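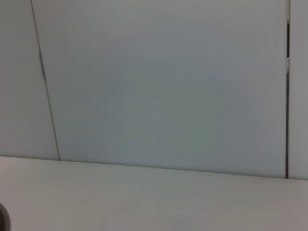

Trandham Fitout Supplies - Benches and Wall Linings Department

Kurnine Prep Station: wall panels, bench and mixing bowl

Updated August, by the Trandham catalogue desk

The Kurnine prep station is a plain bench set against flat wall panels, intended for test kitchens, teaching rooms and small production areas. It is sold as a set or in separate parts. All surfaces are pale and matte, and the finish is matched between bench and wall so that spills and residue show up during wipe-down.

Wall panels

Panels are supplied flat and blank, with no moulded fixings, rails or printed marks on the face. The standard panel is 1000 mm wide. Narrower infill strips are cut to order for the ends of a run. The colour is a light grey-white, listed as Ritchie Pale on the order form. Under cool lighting it reads slightly blue, and in a room with warm lamps it moves towards neutral. Customers matching an existing wall should ask for a sample chip first, as screen colours are a poor guide.

Panels butt together at a narrow seam. Where a wall is out of square, take up the difference at the end strip. An open joint may be left at one end of the run for access and can be sealed later with a colour-matched bead (not included). Panels finish at the back edge of the bench, and the last 3 mm should be left clear for sealant.

Do not drill the face of a panel for hooks or shelving. Use the Gurkitz top rail, sold separately, and hang accessories from that.

Bench top

The top is white and flat, with no recessed areas. It is suited to mixing, weighing, portioning and general assembly work. It is not a cutting surface. Use a board for knife work and a trivet for anything straight off the element or out of the oven.

For daily cleaning use a soft cloth, warm water and a neutral detergent. Avoid scouring pads, which polish the matte finish unevenly - the resulting patches cannot be buffed out. Dried batter should be soaked under a damp cloth for some 8 minutes before wiping.

Mixing bowl

The bowl supplied with the station is a wide, round stainless steel type with deep curved sides and a rolled rim. The interior is brushed, so fine radial streaking is normal and is not a fault. It may be washed by hand or in a commercial dishwasher. 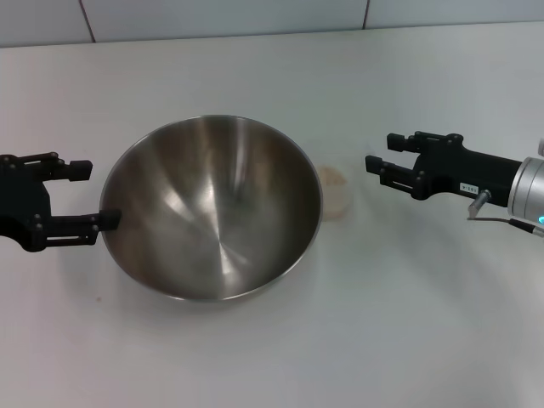

Placement and handling

Set the bowl well in from the bench edge, with clear space on both sides so it can be held at the rim while mixing. A damp cloth underneath will reduce movement when working stiff doughs. Lift the bowl to reposition it. Dragging a loaded bowl will leave grey metal marks on the white top, which come off with a cream cleanser if treated early.

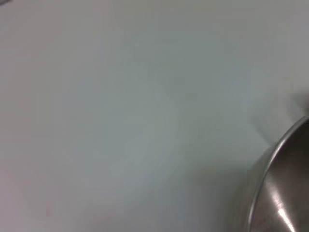 Stainless steel bowl with curved rim, part view.

Ordering

Panels, end strips, bench top and bowl carry separate item codes, and replacement bowls can be ordered singly. The warranty on panels and bench top is 24 months from delivery and does not cover abrasive damage or faults caused by drilling.

2 comments | 5 shares

Contact Trandham Fitout Supplies | Copyright Trandham | Back to top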